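My wife says I have lived in Pronenmont long enough to stop translating in my head. I still do it, mostly with prepositions. Last month I said to a neighbor that I was "angry on" the parking, and she understood me, so I consider it a success.

For two years I went to the evening conversation group at the library. Fatima Adebisi leads it, and she has one rule which I hated in the beginning: you must finish the sentence you have started, even if it is going badly. I finished many bad sentences in that room.

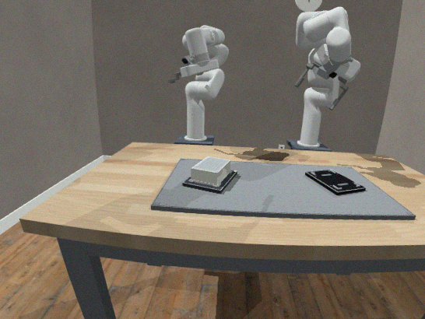 *Two arms, one wooden table.*

Since June I also keep a notebook. Every evening I write 300 words, by hand, without a dictionary. If I don't know a word, I write around it. One time I needed "ladle" and I wrote "the deep spoon for giving soup to other people." I like this better than the real word.

My cousin Kourosh Shahbazi tried the same method with 400 words and he stopped after nine days. He says that the number was too high. I think he was watching soccer.

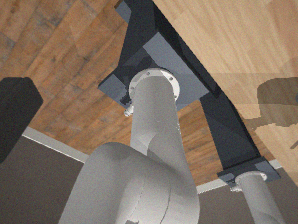

## Small words

The articles are still my enemy. In my first language we have no "the," and I put it in a sentence like salt, by feeling. Fatima corrects my notebook with a green pencil, and most of the green is articles.
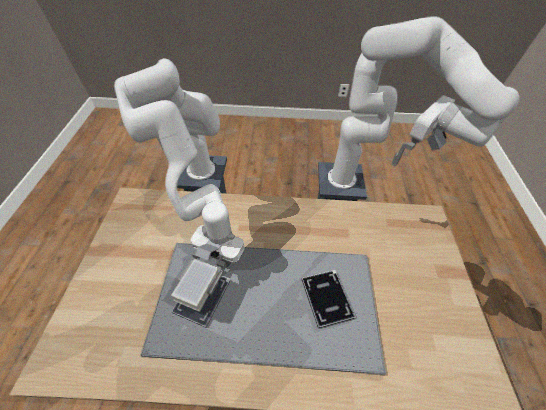

*The same two again, with the gray plate on the table.*

Next I want to read a full novel in English without stopping at every page. I have borrowed one, quite thick, and I am on chapter two.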